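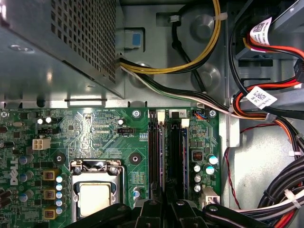
Step 4. Wrist cam perception for the connector task

OK so at this point Omby should be streaming and the arm is parked over the open Dell case. If not go back to step 3.

Start the detector:

vutow run detect --source wrist --rate 30

Give it a few seconds. First output is garbage, ignore it.

Targets to enable in targets.yaml: cpu_socket, dimm_slot, fan_header, power_4pin. Leave sata_cable off for now. Red and orange cables by the drive cage give way too many hits, plus the QR labels on them wake up the tag reader. Turn that off too (tags: false).

Mask the gripper. The fingers reach in between the socket and the memory slots and the detector will happily call the bolts capacitors. Mask file is gripper_mask.png, reload after any change to the finger pads.

Socket bracket is shiny. If the box jitters drop exposure to 7 and re-run. Don't touch gain.

Step 5. Cable keepout

Planner (Gastero) needs the loose wires as obstacles. Yellow/black bundle off the power supply loops up high, the flatter one runs across the chassis above the board. Both go in as soft volumes, padding 51 mm. Less then that and we got snags in July.

gastero keepout add --from-seg wires --pad 51

Check the viewer. Should be two blobs by the supply, plus the zip tied bundle on the right.

Error 501 = stale transform. Restart the Vashisht bridge, wait for the green light, try agian.

Step 6. Dry run

Speed at 7 percent, hand on the stop. Approach only, no contact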